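Print this page
E-mail this page

Juleck Fruit and Veg Sharing Scheme
Progress report to the Jitwood Fund
Dec 10, 2023

Hello again, and thank you for being so patient with us over the autumn! I know this one was due a bit sooner, but I wanted to have the new sorting arrangements properly up and going before I wrote to you, and now they are, so there's something worth reading.

Where we'd got to last time

When I last wrote, in July, we were still packing everything on the floor of the back store at Justetano, which did nobody's knees any good. Fruit came in by the crate, got tipped out, got picked over and went into whatever bags we had left. It worked after a fashion, but we had a lot of bruised plums at the bottom and a fair few grumbles from the households who got them.

What your money has paid for

The first half of the grant went on baskets and bags, and on getting the Xie Street store painted and wired (the old sockets were in a shocking state - I'll spare you the electrician's remarks). We now have 45 households on the list, which is as many as we said we'd reach by the end of the year, and I'm really pleased with that.

We also bought two sets of scales. One is lovely. The other one drifts if you lean on the bench and I've written to the supplier about a replacement, so please don't be surprised to see a refund turn up in the next set of figures.

How the packing goes now

The big change is that everything passes through a basket before it goes anywhere near a bag. A mixed basket gets made up first, with soft fruit kept up towards the top and anything hard and heavy underneath, and then it's bagged for one household. It sounds a small thing, but it means you look at each piece twice, and you spot the split tomato or the furry lemon before somebody else does.

The mix changes with what we're given. Bananas nearly always, apples most weeks, then peppers, onions, and now and again something a bit special like mangoes, which go down a storm. I've stopped trying to make every bag the same - people with small children want more bananas, and a couple of our older households have asked for no peppers at all, so we note it on the list and do our best.

Bags have been the awkward part. The thin carrier type is cheap and folds away to nothing, but it won't stand open by itself, and it slumps as soon as you let go of it. The stiffer paper ones stand up beautifully and then give way if anything damp goes in. For now we're sticking with the thin ones and reusing them wherever they come back clean.

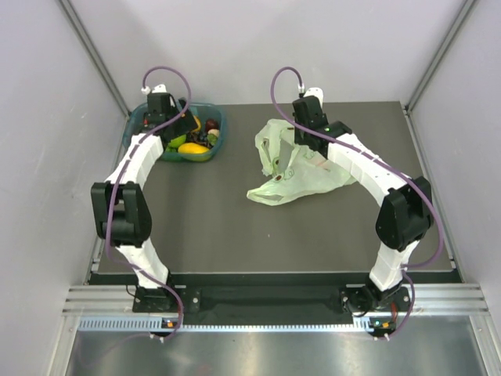 What's still to do

There are four jobs left on the plan you agreed. The shelving for Xie Street is ordered but not delivered, the cold cupboard needs a new door seal, the list of households wants typing up properly (it's still in my notebook, I'm afraid), and I'd like to get a simple recipe sheet into the bags for the odder vegetables.

Money

We're a little under on bags and a little over on electrics, and the two more or less cancel out. I'd like to move what's left in the printing line across to the shelving, if you're happy with that. Receipts are in the folder I dropped off at your office, and the scales invoice will follow once I hear back from the supplier.

Print this page
E-mail this page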